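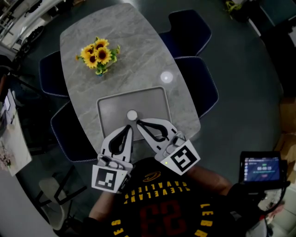 4.2 Artificial flowers and the question of who dusts them

The previous section dealt with living plants, which have the courtesy to die when neglected and so leave a record of their care. Artificial flowers are harder to study. They look much the same after a week as after a year, apart from the dust, and most people we interviewed had stopped seeing them. One clerk at the Tasport office in Abu Hammour told us there were no flowers in her break room. She was leaning slightly to one side at the time in order to see past them.

Our survey, run through the Coris questionnaire tool, drew 247 usable responses from staff in shared offices. We asked whether the arrangement on the table they used most often was real or artificial, who had put it there, and who looked after it. The first question was answered with great confidence and, when checked against the site visits, only moderate accuracy. Two respondents reported watering arrangements made of polyester. Both asked us to leave their departments out of the paper, and we have.

The site visits covered 56 tables. Sunflowers, roses and a sort of all-purpose white blossom that no one could name made up most of the artificial arrangements. Figure 3 shows the low, compact type of bouquet we refer to below as a "short" arrangement, set near the side of the table where it leaves the middle free. Tall arrangements were rarer and less popular. They also moved more. On three repeat visits to the same meeting room we found a tall vase first on the table, then on the windowsill, and finally on top of a filing cabinet, where it appears to have found peace.

Figure 3. A short arrangement: artificial sunflowers with green leaves and a small blue base, on a gray marble-patterned table.

Responsibility for dusting followed a pattern we had not predicted. Office workers assumed it belonged to the cleaning contractor. The contractor, Truvow, had a written schedule that covered tabletops, chair arms, light switches and "fixtures," and its supervisors did not regard a bouquet as a fixture. They regarded it as a personal belonging, and their cleaners were told to leave personal belongings alone. Managers, when asked, said that the flowers were part of the furniture. The furniture suppliers were not consulted, but we can guess.

In practice, then, the flowers were cleaned by whoever was first embarrassed by them. This was usually the person who had bought them, if that person still worked there. Where the buyer had moved on, the flowers passed into what Tveit, in his earlier study of staff kitchens, called the common attic: the class of objects that everyone may use and that belong to no one in particular. Roald Tveit was writing mainly about mugs. The term fits bouquets at least as well, and we adopt it here with one change. A mug in the common attic is eventually stolen. We recorded no thefts of artificial flowers.

We also asked respondents to rate how "cared for" their table felt on a scale from one to 10. Tables with short artificial arrangements scored a little above bare tables and a little below tables with living plants. The difference between the first two groups was small, and we would not build much on it. Dust mattered more than species. In the follow-up interviews, several people described a dusty bouquet as worse than no bouquet at all - one compared it to a greeting from someone who has forgotten your name.

One limitation should be noted. Interviews were planned for 20 minutes each, but those about artificial flowers tended to run short, and those about the removal of artificial flowers tended to run very long. The second group may therefore be better represented in our notes than in the general population. A further round of visits in November went some way toward correcting this, although by then two of the offices had replaced their bouquets with bowls of decorative pebbles, which are taken up in section 4.3.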